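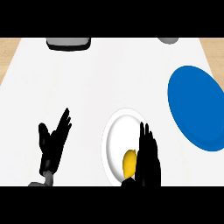 Simulated table, head view, bimanual setup. Lemon on the white plate, right hand alongside, blue plate empty.

Notebook entry, Windgate manipulation group, April, begun 9:40

Purpose of session: to record remote-control demonstrations of the lemon transfer (white plate to blue plate) in the Haltlow simulator, for comparison with the set recorded under the previous hand calibration.

Setup. Operator gloves were recalibrated before the first episode. Scene seed 387 was used for the warm-up and 510 for the recorded block. Control software is the Kettunen branch, unchanged apart from the thumb limit, which has been raised on both hands.

Procedure. Each demonstration begins with the right hand beside the lemon and the left hand open and clear of the plates. The operator closes the right hand, lifts, carries to the blue plate and releases. The left hand takes no part in this task and should be held still - small drifts in the idle arm were copied by the policy last time, and we do not wish to repeat that.

Observations. The approach remains the difficult part. With the fingers held together and upright, the hand covers part of the right side of the white plate and its rim, and the operator must judge thumb contact from the headset view alone. Two operators pushed the lemon against the rim before closing on it. This gave a firmer grip, but it also moved the plate in several episodes. Those episodes are kept and tagged "plate moved"; they are not to be deleted until the replay check has been run.

Release was acceptable. The lemon rolled after landing in the later episodes, and the success test was triggered before it had settled. The test should wait longer. Episode 1463 is the clearest case and should be used when the threshold is reviewed.

Data. Recorded block ends at episode 2469. Files have been copied to the Trivorent share, with the glove calibration stored in the same folder.

Open items
- Replay all "plate moved" episodes at half speed.
- Add an idle-arm drift value to the episode log.
- Confirm whether the raised thumb limit is to be applied to the physical hands - pending, no change to be made before then.

Closed 12:15.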